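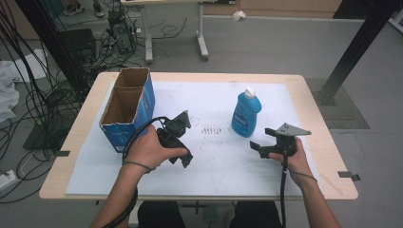

Teaching by hand, 700 goes at a time

Handeck, August, just after nine. Kettle on, cables everywhere. Barnabás Deák has a gripper in each fist and a bottle to deal with. Bottle, box, again. Trititier wants 3436 examples before the learning system sees any of it, and his share is 700.

No robot arm needed for this part. A person squeezes the triggers, the grippers record, and the software later tries to copy what the hands did. "You get bored and you go fast," he says. "Then you have to throw the fast ones out." He binned 2 before I'd got my coat off.

What it learns from is the view down at the fingers. Not a lot in it, to my eye. White board, bit of blue, the two green pads. Deák reads it like a newpaper.
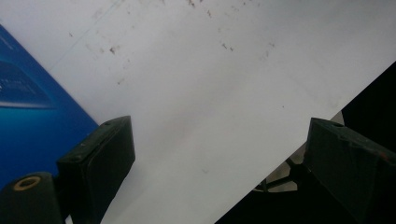 Between the fingers: the white board, specks and all.

Smudges stay, by the way. Ocampo, the rival set everyone here moans about, was done on spotless tables and the model went to bits in a real kitchen. So the story goes. Vevisport, who are paying for part of this, asked for mess.

Jaws wide is a pose he fusses over. Start too narrow and the whole go is wasted, and you wont know until you play it back.
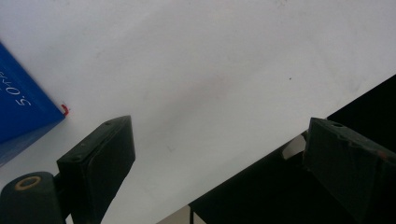

What happens next

Training takes 2 weeks. Deák gets his wrists back. Then a new list of objects, and the count starts over.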